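# Ornton Residence Hall Completes Washroom Refurbishment Ahead of Summer Arrivals

ORNTON, June – The Kaltanance Foundation has completed the refurbishment of the shared washrooms at its Ornton residence hall, bringing to a close a program of work that began during the winter term. The renewed rooms will be available to residents when the summer intake arrives later this month.

The project covered 43 washrooms on the upper floors of the hall, which houses students and visiting staff throughout the year. Each room received a new vanity with a cabinet beneath it, a new faucet, and replacement supply and waste lines. Walls were repainted and lighting was renewed wherever the existing fixtures no longer met the foundation's standard.

Work was carried out floor by floor so that residents could continue to live in the building. Residents on each affected corridor were given use of the washrooms on the floor below for the duration, and noisy work was limited to the hours between 9 a.m. and 4 p.m.

"The old basins dated from the opening of the hall, and repairs had become a weekly matter," said Hildegard Reinholz, director of housing at the foundation. "We wanted rooms that are bright, easy to wipe down, and simple to repair. Residents on the first completed floor have told us that the difference is considerable."

The vanities were supplied by Unside, which also provided the cabinets. The foundation selected a white countertop with a gray cabinet from the three combinations shown to residents last fall. A faucet with separate lever handles was preferred over a single-lever model after residents with limited grip tried both types in a trial washroom on the ground floor. 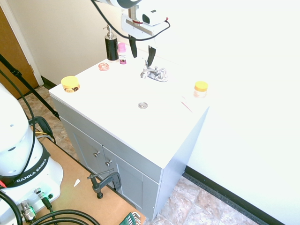 *A white vanity with gray cabinet and two-handled chrome faucet at the Ornton hall. Soap and small toiletries stand on the countertop.*

Counter space was the subject most frequently raised in the resident survey conducted before the work began. The foundation received 233 replies, many of which mentioned the lack of anywhere to set down soap, jars, or a toothbrush cup in the former washrooms. The earlier wall-hung basins had a narrow rim and no storage beneath them, and residents generally carried their belongings to and from their rooms in bags.

Arsalan Abbasi, who represents residents on the hall council, welcomed the change. "People share these rooms, and they need a place to put things down while they wash," he said. "The cabinet also matters. Cleaning supplies used to be kept in the corridor, and they can now be stored where they are used."

The council has agreed on a short set of rules for the shared counters. Small items in daily use, such as soap dispensers and closed jars, may be left out along the back of the counter. Larger bottles, hair appliances, and towels are to be kept in residents' own rooms or in the cabinet. The area around the faucet and drain is to be left clear, and counters are to be emptied completely on cleaning mornings. Items still on the counter at 10 a.m. will be placed in a labeled bin at the front desk and may be collected there until the end of the month.

Plumbing was undertaken by Garg under the supervision of Helmut Strobel, building manager at the hall. Mr. Strobel reported that the condition of the pipework on the top floor was poorer than the initial inspection had indicated, and that roughly 800 feet of supply line was replaced in total. The additional work extended the schedule by 3 weeks. The cost was met from the foundation's maintenance reserve, and residence fees for the coming year will not be affected.

Shutoff valves have been installed inside every cabinet, allowing a single washroom to be taken out of service without interrupting the water supply to the rest of the corridor. Previously, even a minor repair required the water to be turned off for an entire floor. Residents are asked not to place belongings against the valves and to report any dampness inside a cabinet to the front desk without delay.

The foundation has also issued guidance on care of the new surfaces. Countertops should be wiped with a soft cloth and mild soap. Scouring pads, bleach, and undiluted descaling products should not be used on either the countertops or the faucets. Spills from hair dye or colored cosmetics should be wiped up immediately. Printed copies of the guidance are available from the front desk in English and German.

Kerttu Räsänen, who coordinates resident services, will hold an information session in the ground-floor common room on the first evening of the summer intake, beginning at 6:30 p.m. The session will cover the counter rules, the cleaning timetable, and the procedure for reporting faults. Attendance is expected of all new residents and is open to those already living in the hall.

Two washrooms on the ground floor were not included in the program and remain in use in their present form. Rainer Böttcher, chair of the foundation, said that the board will consider a proposal for these rooms at its fall meeting, together with a request from the residents for additional towel hooks on all floors.

Questions about the refurbishment may be directed to the housing office at the Ornton hall during regular opening hours.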